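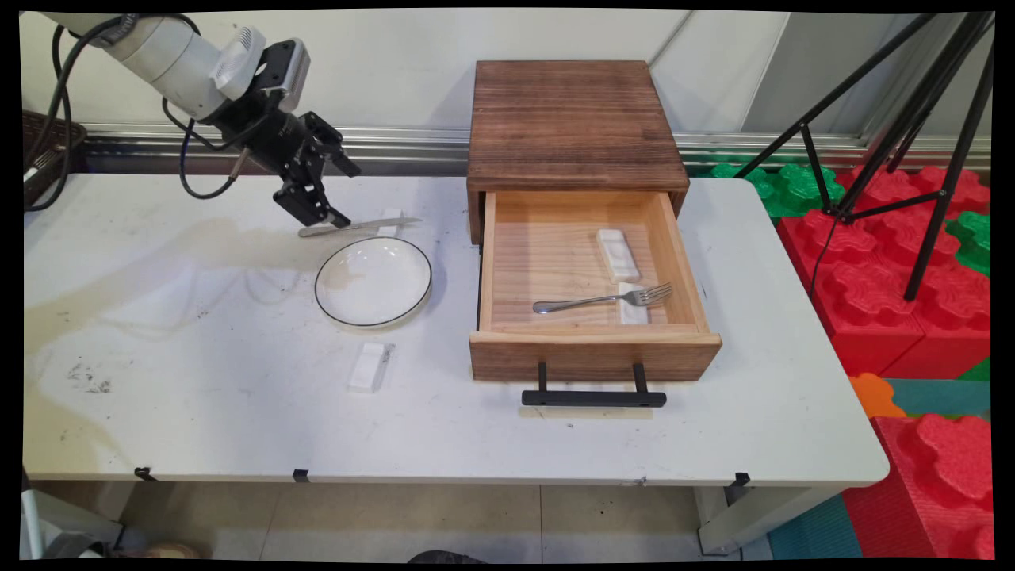
Knife Rests and Everyday Table Settings: Frequently Asked Questions

The questions below are the ones we get most often at the Padden shop and by e-mail. They cover the porcelain rests, the rimmed plates, and keeping flatware in a small tabletop drawer cabinet.

What is a knife rest for?
It keeps the used end of a knife off the table between bites or between courses. The blade end goes on the rest and the handle lies on the table. At a meal with several courses, guests keep the same knife, so you wash less flatware.

Where does the rest go?
The usual place is to the right of the plate, near the tip of the knife. Some people lay the knife crosswise behind the plate instead, with the blade pointing right and the rest under that end. This works well on a narrow table where there is no room for flatware at the sides. Either way is fine at home.

Can I use the same rest for a fork?
Yes. A plain rectangular block holds a fork or a spoon as well as a knife. Forks sit more steadily with the tines facing down.

How many rests do I need?
One per person is enough for most meals. If you want the fork off the table too, get two per person. We sell them singly, so you can add to a set later.

Do the rests have a right side up?
The block style has one face that is left unglazed from the kiln. Put that face down. If a rest rocks on your table, try turning it end for end before you send it back.

My rest keeps sliding. What can I do?
Wipe the table and the bottom of the rest, and dry both. On a very smooth top, a small dot of clear removable putty will hold it. A tablecloth also solves the problem.

Are the plates and rests dishwasher safe?
White porcelain rests and the white plates with a black rim can go in the dishwasher. Put the rests in the flatware basket with a lid, or in a mesh bag, or they will end up on the floor of the machine.

Why do my plates have faint marks after they dry?
Those are minerals from hard water. Wipe the plate with a cloth dampened with white vinegar, rinse, and dry with a towel. Plates left to air dry in a rack will show marks again sooner.

How do I get a water stain off a white table?
Start with warm water and a little dish soap. If a brownish ring is left, make a paste of baking soda and water, leave it on for a few minutes, and wipe it off gently. Test a corner first. Old stains may only fade, and scratches will not come out this way.

Can I keep rests and flatware in the same drawer?
Yes, if the drawer is not packed full. Porcelain chips when it knocks against steel, so lay a folded napkin between them or keep the rests to one side. Open the drawer slowly - loose rests slide to the front when it is pulled hard.

How do I care for a small wooden cabinet kept on the table?
Dust it with a dry cloth. Do not set wet plates on top. The inside of a drawer is often paler, unstained wood, and it marks easily, so dry your forks and knives before you put them away. If the drawer sticks, rub a plain candle along the runners.

Do you ship, and from where?
Orders ship from our Plestby warehouse. Rests are wrapped one by one. If something arrives broken, send us a photo with your order number and we will replace it.

Where can I return an item?
Bring it to the Padden shop or mail it to Plestby. Items need to be unused. The shop is closed for the first week of July, and returns mailed that week are handled when we reopen.

Last updated 10 May 2018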